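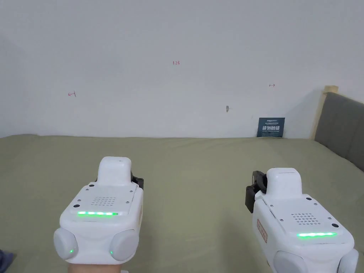

Bed-Making With Hand-Held Grippers: What Went Wrong and What We Do Now

I love this job. Making a bed with a gripper in each hand, so that a robot can learn it later, teaches you more about sheets than twenty years of doing it the normal way! But at the Trolorside project we lost a whole batch of recordings this summer, 510 of them out of 1,781, and the cause was so ordinary that I want everybody doing this at home to check for it tonight.

The fault was drift. On playback the left gripper slid slowly sideways while the right one stayed where it belonged, and by the end of a tuck the two were working on different beds. The lights were green through all of it. I had been treating green as "all is well," and on our pair it never told us a thing about tracking.

Give the wall something to look at

A big plain wall behind a smooth, one-color sheet is lovely to sleep next to and a poor place to keep your bearings. Our worst sessions were all in rooms like that. A few small marks on the wall are a start, and so is a card leaned up where the mattress meets it, but small things far away didn't rescue us on their own. Try a patterned pillow or a couple of books with busy covers, and leave them put until you finish. Move one halfway through and you have made a new problem (ask me how I know).

Leave a few wrinkles in

We used to pull the sheet drum-tight before starting. Now I let it have some creases. The tracking held better, and the pads had something to take hold of.

Do the touch test

Start with the gripper tips resting on two spots you can find again, such as the corner of the headboard and a seam in the mattress. Work for one minute, then come back to the same two spots. Play it back right away. If either gripper comes home in a different place, stop and restart both. We run this every 12 takes and it catches nearly everything. Before, we only looked at the end of the day, which is how you lose 510!

Watch your fingers and the fabric

We had one pinch and one torn pillowcase in the same afternoon, both from hurrying after a restart.

- Keep your free fingers behind the body of the gripper and well away from the pads.
- Open fully, then lift. Dragging a half-closed gripper across cotton is how the pillowcase went.
- Tie back anything that dangles, including sleeves and drawstrings.
- If one gripper feels warmer than the other, put both down and leave them off. Never park them on the bedding.

Wipe the pads

Lint builds up fast on fitted sheets. A barely damp cloth, then a dry one, with the power off. I had blamed a weak grip on the motor for 13 days and it was fluff.

Write the bad takes down as you go

A pencil and the back of an envelope is plenty. Note the take and which hand. Our notes had "left" on nearly every line, and that sent us to the left gripper first and saved a lot of poking at a perfectly good right one.

I'm trying bunk beds in August and will add whatever breaks.

Contact | © Flarkberg Home Workshop Notes | Updated 29 Jul 2026 | Back to top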